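Student Work > Year 2 Projects > Everyday Maths
Reading time: 5 min

Where do the blocks end up? A project on tipping things into a bin

Evaristo Donati, with Ott Eglītis
Vurnbridge, handed in 6/18/24

I got the idea for this while tidying my little cousin's bedroom. You scoop up an armful of building blocks, drop them in the box and half of them seem to go straight to the edges, propped along the sides with a big gap in the middle. Then you shake the box and it changes its mind. I wanted to know if that was really a thing or if I was just fed up of tidying.

Our module tutor, Maarja Paju, said it could be a project as long as I could say exactly what I was counting. That took two weeks! My first plan had eleven questions in it. The one we kept was this: when you tip six blocks into an open rectangular bin, how many of them finish up against a wall? The second question, which Ott added and which I grumbled about, was whether the colour made any difference. Obviously it shouldn't. He wanted it in as a check on us, and I'll come back to that.

What we used

One big grey metal bin with an open top. Three red blocks and three dark green ones, all long and rectangular. A tray to tip them from. A table that doesn't wobble (the first one did, so we moved everything along to the next bench and started again). I wrote the results in a notebook and typed them up in the evenings, and I'd recommend typing them up on the day — my sevens and ones are awful.

The bin had been used for all sorts before we had it and the floor is pretty scuffed. I wondered about lining it with paper to give us a smoother start, but then the paper slid about and the blocks took it with them. We went back to bare metal.

How we did it

One of us set the six blocks on the tray, mixed them up with eyes shut, and tipped. The other one wrote down what happened. We swapped jobs every ten tips or when somebody got bored. Each block got its own line in the notebook: red or green, touching a wall or not, touching another block or not. Then there was a line for the tip as a whole, for notes like "two stacked" or "Ott sneezed". So that's seven lines a tip, and with 100 tips we ended up with 700 lines. It sounds like a lot when you say it to people at lunch.

What counts as touching? We argued about this more than anything else. A block lying flat along a wall is easy. A block with one corner a hair away from the metal is horrible. In the end we used a strip of ordinary printer paper, and if it wouldn't slide between the block and the wall then the block was touching. Rūta Sakalauskas, who was doing her own project at the next bench, was the referee when we couldn't agree, and she was much stricter than either of us.

If a block bounced out altogether we threw the whole tip away and did it over. This was mostly a problem in February, when we were still tipping from too high up. Once we rested the tray on the rim and tilted it slowly, everything stayed in.

What we got

Out of all the red blocks, 169 finished touching a wall. For the green ones it was 141. There were three of each in every tip, so each colour had the same number of chances. Put together it comes to a bit over half the blocks, so my cousin's box wasn't making it up.

The gap between the colours was bigger than I'd expected and I spent a whole weekend being puzzled by it. The blocks are the same apart from colour as far as we could measure, so my best guess is us. With your eyes shut you still sort of know where you last put things, and I think we were both setting the red ones down nearer the ends of the tray. Ott was very pleased, as this is exactly what his check was for. I've since run the sums on whether a gap like that could come from plain luck, and it could, just about, but I wouldn't bet my lunch on it.

The notes column turned out to be my favourite bit. Lots of tips had one block lying neatly along a long side with the others in a loose heap away from it. Stacks of two were common, stacks of three quite rare. Blocks crossing over each other at the ends happened so often that I stopped writing it down halfway through, which was silly, and now I can't say how often it was.

What I'd change

I'd number the blocks. Stickers on the ends would have let us follow each one and see whether it was one particular red block causing all the fuss. I'd also mix them in a bag instead of by hand — Edgars Liepiņa suggested that after our talk and I wished he'd said so in the winter. And I'd try a round bin, as I've no idea what happens when there aren't any corners to get stuck in.

I did want to compare tipping with shaking, like I do at home, but we ran out of bench time. We managed a handful of goes and the blocks did seem to come away from the walls a little after a good shake. A handful isn't enough to put in a table, so it's staying out of the results. Ott has the notebook over the summer, and the blocks have gone back in the bin until we can book the bench again.
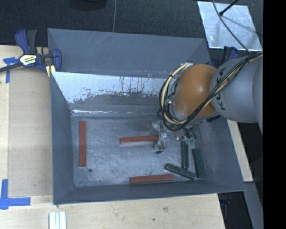
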